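Visit to the Sarmiento tithe barn, Tue 12 October

We were 6 people from our small conservation group, and the bus to Farnidton left us on the wrong side of the river, so we came to the barn twenty minutes late. Prys Lewis had waited for us at the gate. He has worked on this roof since August and he speaks of it as one speaks of an old aunt.

The barn has 2 aisles and was once the grain store for the Fovska estate. Prys showed us the carpenters' marks on the arcade posts, which I would never have found alone. One tie beam has been turned over and used again – the empty mortises are now on the upper side. The oldest timbers are thought to be 400 years old, but the dating report is not finished yet.

Ruben Verstraete asked about the thatch. It was taken away long ago, and the present tiles are much heavier. For this reason several rafters have moved, and 300 new pegs were made by hand for the repairs. I would have liked to see the pegs being made, but the workshop was closed that day.

After the tour we had coffee in the Jorkier house and looked at copies of the survey drawings. These are very fine, especially the long section. 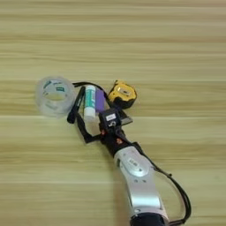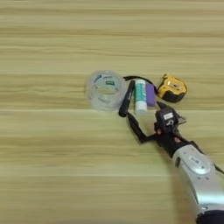
Clear tape and other small things on the wooden table.

The next visit will be in spring. Please bring strong shoes, the yard is muddy.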